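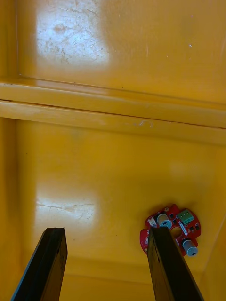 The yellow bin is the reason I started keeping electronics parts in plain sight, and I would like to make a case for it. The prevailing advice on organizing a hobby bench is that every part should have its own drawer. I followed that advice for years. I had the drawer cabinets, the label tape and the spreadsheet. I now think a few big, bright, open containers do the job better for most people who build and repair small electronics at home.

My cabinets were the Flenton kind, with rows of clear little drawers in a steel shell. I bought the first one in December of the year we moved, and two more after that. They looked wonderful the week I filled them. Resistors were sorted by value, capacitors by type, and screws by thread and length. When people came down to the basement they always commented on them.

What they could not see was the pile on the floor behind my chair. It was made up of everything that had no drawer: boards pulled from dead thermostats, half-finished projects, a doorbell circuit I meant to trace, modules bought in pairs because I only needed one. A finished circuit board does not belong to a category in the way a resistor does. It is too wide for the drawer, or it goes in at an angle and the drawer won't close. So boards ended up in shoeboxes, and the shoeboxes ended up in a stack, and I bought the same parts again when I couldn't find them.

I moved the boards into bins two winters ago. The ones I use are hard molded plastic, glossy, with a thick rib across the side. They are deep yellow. I picked the color by accident, the store having run out of gray, and it has turned into the part I care about most.

Circuit boards come in green, blue, black and red. On a brown workbench or in a gray box, a green or black board is easy to miss, especially a small one. On yellow, all of those colors stand out. A little red board lying in the bottom of a yellow bin can be found at a glance, from standing height, without moving anything. I have timed nothing and have no chart to offer, but I know how often I used to dump a box out on the bench to look for something, and I know that I have mostly stopped.

The same goes for shape. A bin with a smooth, flat floor lets a board lie flat, so you can read the markings on it. Cardboard boxes sag in the middle and everything slides into the sag. Fabric cubes are worse. Pins catch in the weave, and the bottom panel shifts and swallows small things underneath. I lost a crystal under one of those panels and found it when I threw the cube away.

There are real objections to all this and I will go through the ones I hear.

The first is static. Ordinary glossy plastic is a poor place for bare chips and sensitive boards, and anyone who tells you otherwise is being careless. I keep those in shielding bags, and the bags go in the bin. If a board is expensive or irreplaceable, it stays bagged until it is on the mat. For the run of cheap modules and salvage that fills a home bench, I accept some risk. Someone who repairs equipment for pay should not, and should buy the dissipative containers, which mostly come in black or gray. That is a shame for the reasons given above.

The second objection is that a big bin is a junk drawer with better manners. It can be. My rule is one layer. If the boards in a bin start to lie on top of each other, the bin is full, and I either start another or get rid of something. A drawer cabinet has no such limit built in. It hides its contents so well that I once owned 17 of the same voltage regulator without knowing it. With an open bin the excess is right there every time you reach in.

The third is wear. Glossy plastic scratches, and it scratches fast when the things going into it have solder points on the back. You get fine lines across the walls, dull scuffs along the ribs and brownish smudges that don't come off with a rag. I have read complaints about this in reviews, and I don't understand them. A storage bin is a work surface with sides. The scratches don't weaken it in any way I have been able to notice, and they don't make it harder to find a board. The one drawback to a shiny finish is glare. Under a bench lamp the floor of the bin can throw back a white patch, and a small part in the middle of it takes a second look. Moving the lamp a few inches fixes that.

The last objection is cost, and here I think the drawer people have it backward. I paid 90 dollars for my largest cabinet. The bins I use now, a Pelkonen design made for warehouse shelving, cost a fraction of that each, and one holds more boards than an entire cabinet did. You can find them used when a business closes. Used ones are scratched already, which saves you from worrying about the first mark.

I have not thrown the cabinets out. Resistors still live in them, along with screws and heat-shrink tubing. Anything I own in quantity and use by the piece is better off in a small drawer. My argument is only about finished boards and modules, the things that are all different from each other and that you recognize by sight. Sorting those by name is work you do twice, once when you put the board away and again when you try to remember what you decided to call it. I had a drawer labeled "sensor, misc." and another labeled "misc. sensors." Both were full.

Much of the organizing advice sold to hobbyists is borrowed from factories, where a worker who did not put the part away has to find it by number. At home the person who stored the part and the person looking for it are the same. I remember that the board was small and red and that I had it out last month. I do not remember its part number. A system that lets me use what I remember is worth more to me than one that looks good on a shelf.

So my suggestion to anyone starting a bench is to hold off on the drawers. Get two or three bright bins with flat bottoms, put your boards in them one layer deep, and work that way for a few months before you buy anything with a label holder on it.

Posted 30 March 2025

Related

Brero Hand Tools: Three Years On
Pegboard Is Overrated
What to Keep From a Dead Thermostat
A Bench Lamp That Stays Where You Put It
Notes From the Pirmont Surplus Sale
Labeling Wire So You Can Read It Later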